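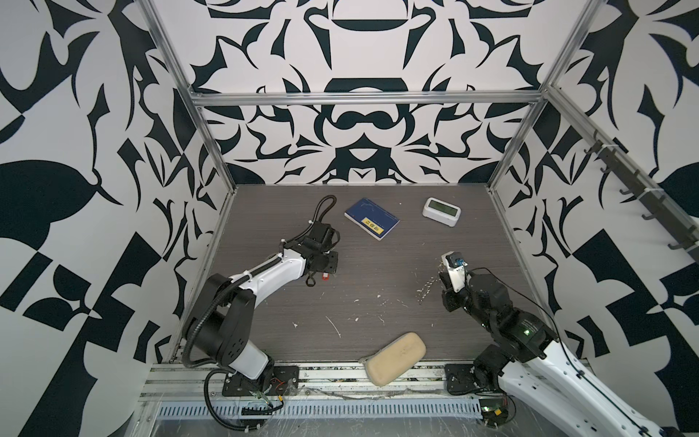 Évan Vasseur had been told about the wallpaper in room 24 before he was told about the price, the parking or the breakfast, and that alone put him on his guard. In his experience people who led with the wallpaper had something wrong with the drains. The woman at the desk of the Skostotel said guests had seen things in it. What things, he asked. She said it was different for everybody, which was what fortune tellers said too, and handed him the key. He was in Skorbridge to write a report on a ghost, for an insurance office that did not believe in one, and he had planned to be home by supper. Upstairs he put his bag down and looked. Bold blackish-teal shapes on white, curved blades and ovals and leaf-like points, with the left side mirroring the right, so of course people saw things. Fold an ink blot in half and anyone will find you a bat. He found a moustache, a big dark one, sitting over a dark block with a white rounded triangle in it, and he was annoyed to have found it so fast.

He washed his hands and went down again to meet the owner.

Marloes Koster had bought the place in November with her late husband's money and, she said, against her late husband's advice.

"When did he give the advice?" Vasseur asked.

"After."

He wrote that down. He had a policy of writing everything down in the same size of handwriting, so that nobody reading over his arm could tell what he thought of it.

The claim was for 891 dollars. It covered a mirror, a carpet and one night's lost trade, when a couple from Trekcombe had left at two in the morning and refused to pay. It was a modest sum. People who made things up usually went higher, but Vasseur had met the other kind as well, the kind who asked for an odd little number because it sounded honest. He once paid out on a rowboat that way and still thought about it.

"Tell me about the couple," he said.

"She heard someone shaving."

"Shaving."

"In the bathroom. Water running, and the tap of a razor on the sink. Her husband was in bed beside her. When she got up, the mirror came down off the wall."

"And the carpet?"

"She was holding a glass of red wine."

"At two in the morning?"

"They were on vacation," said Mrs. Koster, a little coldly.

He asked to see the bathroom. The sink was clean. There were two holes in the wall where the mirror had hung, and he put the end of his pen into one and wiggled it. Plaster ran out like sugar. He asked who had put the mirror up and she said Radebe, who did all the odd jobs. He asked whether Radebe had used wall plugs and she said she would have to ask him. Vasseur wrote down *no wall plugs* in the usual size. Then he turned on the tap, turned it off, and waited. After a while something knocked inside the wall, three or four times, a small dry sound. It was the pipe cooling, or settling, or whatever pipes did. He had heard it in a hundred houses.

"There," said Mrs. Koster.

"That's a pipe."

"Is it?"

"Has anyone ever told you your husband was a pipe?"

It was rude and he was sorry at once. She didn't seem to mind. She sat down on the edge of the tub and said that Pieter used to shave at night, so as not to be rushed in the morning, and that it had driven her up the wall for thirty years. She had a key to 24 and sometimes, when it was empty, she came and sat in here.

"He never set foot in this hotel," Vasseur said.

"No. He hated it. He said the roof would finish me."

"Did he wear a moustache?"

He hadn't meant to ask. It wasn't on the form. She looked at him for some time before she answered.

"He was clean-shaven," she said. "That's what the shaving was for."

He felt better than he had since he arrived, and then foolish for feeling it.

He ate downstairs. The soup was good and he distrusted it less with each spoonful. There had been a bus at 640, or so the timetable in the hall had it, printed without any colon, as if it might as easily be the price. It had gone. He went back up at 9 and lay on top of the covers in his socks with his report on his knees. He filled in the date, 13 June 2020, and under Cause of Loss he wrote *faulty fitting*. Under Recommendation he wrote *refuse*, since the policy did not cover bad work, and he sat looking at that.

The pipe knocked. He had not run the water.

Somebody else had, on another floor. It was a hotel. He listened for footsteps overhead and didn't hear any, but old floors were thick. The knocking stopped, and there was a pause of the length it takes to rinse a blade, and it started again. He noticed that he was comparing it to a blade. She had put that in his head, just as the desk had put the wallpaper there, and any decent swindler would have done the same. He doubted she was a swindler. He doubted most things, and it cost him nothing to add one.

He did not get up. He crossed out *refuse* and wrote *pay in full*, and beside it, for the office, *cheaper than a dispute*. That was true. He read it over twice to be sure.

Then he said, fairly loudly and feeling like an idiot, "The roof looks all right to me" - and turned out the lamp.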